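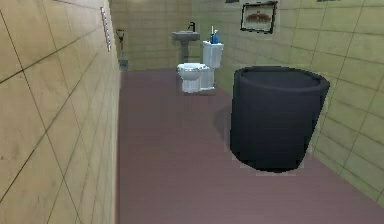
Warum ist der Datensatz von 1.000 auf 133 Episoden geschrumpft?
Weil in allen anderen die Kollisionsprüfung ausgeschaltet war und der Roboter beim Navigieren durch Dinge hindurchfahren konnte, ohne dass irgendein Zähler etwas gemerkt hat.

Grillbridge Bad, Datenkarte zur bereinigten Fassung
Stand: 26/10/2019

Hallo zusammen! Ich pflege diesen Teil von Grillbridge und schreibe hier auf, was schiefgegangen ist, damit ihr eure alten Zahlen einordnen könnt (und damit ich im November nicht alles noch mal per Mail erklären muss).

Was drin ist
Simulierte Navigation in einem schmalen, gefliesten Bad. Die Aufgabe lautet immer: an dem großen dunklen Behälter vorbei nach hinten zur Toilette fahren, nichts anstoßen, stehen bleiben. Links vom Behälter ist der Weg frei, rechts davon wird es zur Wand hin eng. Gerendert wird mit Stindelberg, die Fahrbefehle kommen vom Planer Prumier.

Der Fehler
Beim Umstieg auf den neuen Szenen-Export hat der Behälter sein Kollisionsnetz verloren. Sichtbar war er weiterhin, Schatten hat er auch geworfen, nur für die Physik gab es ihn nicht mehr. Prumier hat dann ziemlich schnell die kürzeste Strecke gefunden, nämlich mittendurch. Und unsere Auswertung hat das brav als Erfolg verbucht, ohne Kontakt, mit Traumzeiten. Ich fand die Kurven damals richtig schön, peinlich genug.

Aufgefallen ist es Pak-hei Shek, der sich acht Läufe hintereinander in der Wiedergabe angesehen hat. In sieben davon fuhr der Roboter durch den Behälter. Danke noch mal dafür!

Was ich geändert habe
- Kollisionsnetz wieder angehängt, Export bricht jetzt ab, wenn bei einem Objekt auf dem Boden eines fehlt
- betroffene Episoden komplett gelöscht, auch die, die zufällig sauber aussahen
- neue Spalte min_abstand, gemessen gegen die sichtbare Geometrie

Bitte beachten
Modelle, die mit der alten Fassung trainiert wurden, gehören auf keine echte Plattform, auch nicht »nur mal kurz im Schritttempo«. Bei Heffernan liegen noch Gewichte von damals, die tragen jetzt den Zusatz gesperrt.

Offen
Um den Rand des Behälters flimmert stellenweise ein heller Pixelsaum. Das ist ein reines Darstellungsproblem, stört aber die Segmentierung ein bisschen. Wer eine Idee hat, gern ein Ticket aufmachen und die Szenendatei dranhängen.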